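April, bench 2, Tano cell. Afternoon entry, started 1:40.

Going over the bench rules for the pegboard work before we hand the cell to the Vumton people. The old sheet was written when we had one arm and a fixed gripper, and half of it doesn't apply anymore. Notes below are what I'd like in the new version, plus where we stand today.

**Before power**

- Walk the cable runs on both sides. The external cable on the right arm still goes across the tabletop. Needs a proper clip. Until then it stays clear of the board and whoever starts the session checks it.
- Covers. Old sheet says "covers on at all times." We don't do that and haven't since winter. Either we mean it or we write what is allowed. My proposal: an open joint housing is OK at reduced speed, with one person at the stop and the open joint written in the log. Full speed needs all covers on. Bettencourt's site rules say the same thing in more words and we'll be held to those anyway once the cell moves.
- Stop button tested at the start of each session, not each day. Two sessions in one day means two tests.

**Speed and reach**

Hand speed limit stays at 500 mm/s with nobody inside the tape line. With someone inside the line, arms are held. No exceptions for "just nudging a peg." I did this myself last week and am writing it down so it stops.

Minimum spacing between the two hands is the part that was never written anywhere. It lives in a config file, and the file on the bench machine didn't match the one in the repo. Repo copy wins. I pulled it over at 2:15 and restarted. Whoever changes it next changes it in the repo and puts a line in here.

One hand works the board at a time unless the task file says two. The other one parks above the board or back at its own side. Parked above is fine for short waits. For anything over 3 minutes, send it home.
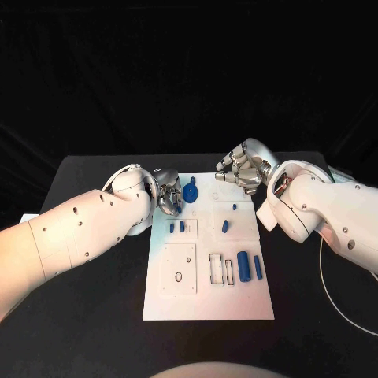
*Left hand over the gear, right hand up and holding nothing. Right elbow housing open.*

Board layout is version 21. The two rectangular slots in the near half are empty at this point. Both cylinders are upright beside them, and the thick and thin one are easy to swap when resetting in a hurry, so the reset card should show which is which. The card in the drawer is for the previous layout. Threw it out.

**Resetting the board**

Current practice is that people reset from memory. Results between operators then don't compare, and we only notice when somebody plots them. Suggested rule:

1. Arms home and held.
2. Reset from the card, left side first.
3. Second person looks it over if there is one. If working alone, check the card twice and initial it.
4. Clear anything that isn't part of the task off the black surface. Wraps, spare parts, tape, tools.

Step 4 is the one we are worst at. Loose items at the back corners of the table are inside the reach of the elbows even when the hands never go near them. I measured with the right arm swung out and it covers the whole corner. The old sheet only talks about hand reach, so this needs its own line.

**Logging**

Clidis logger is set to roll over at 3000 cycles. Keep it there. If a run is stopped by hand, write the reason in plain words: "peg tipped," "cable in the way," "operator stop, not sure." The last one is a perfectly good reason and I'd like to see it used more. Blank fields are the problem. I went through last month's and there's no way to tell a fault from somebody going to lunch.

Failed inserts get logged as failed even if the part drops in on the retry. Count the retry as a separate attempt. Vumton asked for this and I agree with them.

**Open**

- Clip for the right side cable. Ordered the adhesive kind, may not hold on this tabletop.
- New reset card for version 21, laminated – the paper ones last a week.
- Decide on the covers rule. Needs to be settled before handover.
- Ask Bettencourt if their tape line is measured from the table edge or from the base. Ours is from the table edge.

Stopped at 4:50. Bench powered down, stop button left pressed in.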